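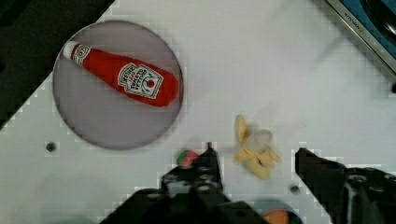
Romain Roussel thinks it was the cable from day one, and he wrote me a long email to say so after my August post, the one where I complained that the gripper kept stopping with its fingers wide open. Check the strain relief at the wrist, he said, and stop blaming the software. I had been blaming the software for 12 days, so that stung a little!

Quick recap if you missed it. The arm does a pick-and-place run with plush food, ketchup bottle on the plate, then the banana, then whatever else I've thrown on the table. The gripper would line up over something and then just sit there. No error on the screen, no beep, and the Vuris controller happily reported "closed" while the fingers were plainly open. The arm believed it and carried a fistful of nothing over to the plate (my log says this happened 2 times in one evening, and then not at all until the weekend).

That false "closed" is what bugs me. A stall I can live with. But I reach in there to move toys around, and I'd gotten into the habit of reading the status line before putting my hand near the jaws. Bad habit. I now hit the stop button first, every time, and I've turned the closing force way down until I trust the thing again.

So I finally took the wrist cover off. The Hastum connector was fine, but behind it one of the signal wires had rubbed through its jacket where it bends over the bracket. Wiggle it one way and you get good readings, wiggle it the other way and the position freezes at the last value. The cable is supposed to be good for 3,000 bends — I'd guess mine is well past that.

New cable from Jakab went in on 26/09/2022, with a bigger loop at the bend and a soft sleeve over the bracket. I've done 390 grasps since and haven't seen the false reading. I still want the controller to complain when the position stops changing in the middle of a move, and I haven't figured out where that setting lives. If anyone runs the same setup, leave me a comment.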